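Thread on window condensation in winter, mostly for people in older houses. We get asked the same things every February, so I am putting the answers in one place. Numbered so you can skip.

1/ First, where is the water? If it is on the room side of the glass, the air in the room is too damp or the glass is too cold, and usually both. If it is between the panes, the seal has failed. If it is on the outside in the morning, leave it alone. It goes away.

2/ Room side is the one most people have. Cooking, showers, drying clothes indoors and a house full of people all put water in the air. It ends up on the coldest surface, and in most rooms that is the window.

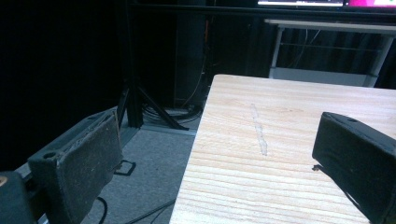
Starkham Home Energy Desk, Windows and Doors Team

3/ Buy a humidity gauge. A cheap one is fine. Put it in the bedroom, away from the window and the heat register, and leave it overnight before you read it. Then move it to the next room. Write the readings down or you will forget which was which.

4/ Run the bath fan during the shower and keep it going for a while after. Hold a square of toilet paper to the grille. If the fan can't hold it there, clean the grille and check the duct. We have found ducts that stopped in the attic and never reached the outside. That is a bigger problem than wet glass, so get it fixed first.

5/ Curtains. Heavy curtains closed tight over a cold window keep the room air off the glass, and the glass gets colder. Some damp air still gets behind them. Open them in the morning and wipe the sill. If the bottom hem is always wet, shorten it.

6/ Same goes for furniture. A dresser pushed hard against an outside wall leaves a cold strip behind it. Pull it out 4 inches and look at the wall. Gray or black spots mean it has been damp for a good while.

7/ Someone asked about the clear film kits you shrink with a hair dryer. They work on drafty single-pane windows. Clean the trim first and let it dry fully or the tape will let go in a few days. Don't put film over a window you need as a way out in a fire.

8/ Between the panes: wiping won't help and neither will a dehumidifier. You can usually replace just the glass unit and keep the frame. Get 2 quotes. Ask each company if the price covers hauling away the old unit, and ask how long the seal is covered.

9/ On brands. We don't sell windows and don't get paid to name any. The two makes we see most around Starkham are Prenidora and Lerkeck. With either one, look for the date printed on the spacer bar between the panes. The shop will want it when you call.

10/ Lerkeck casements have small drain slots along the bottom of the outside frame. They clog with dirt and paint. Clear them with a cotton swab or a plastic cable tie. No drill bits, please. We have seen what that does.

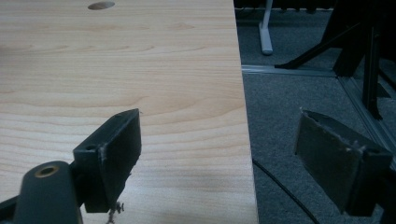 11/ Caulk. Outside caulk gets done in dry weather above the temperature printed on the tube. If it is too cold now, put rope caulk on the inside for the season and pull it off in spring. Never caulk over the drain slots from the last post.

12/ Wood sills. If the paint is peeling but the wood is hard, sand it, prime it and repaint once it is dry. If a screwdriver pushes in easily, the wood is rotten and paint won't hold. Small spots can be filled with epoxy. Long ones should be cut out.

13/ Updated 03/01/2021: the window rebate is still open for homes inside the city line. It pays up to $100 per window, for no more than 12 windows per house. You need the receipt and the label from the new glass. Take a picture of the label before the installer peels it off.

14/ Drop-off for rebate forms is the side door on Jabłońska Street. There is a slot in the door. Forms without a signature get mailed back, and that adds over 2 weeks.

15/ Renters: the owner has to sign the form, but you can fill in the rest. Film kits and rope caulk don't need a form or a rebate.

16/ Storm windows are a separate subject and we will do a thread on those next. Send questions by reply and include the age of the house if you know it.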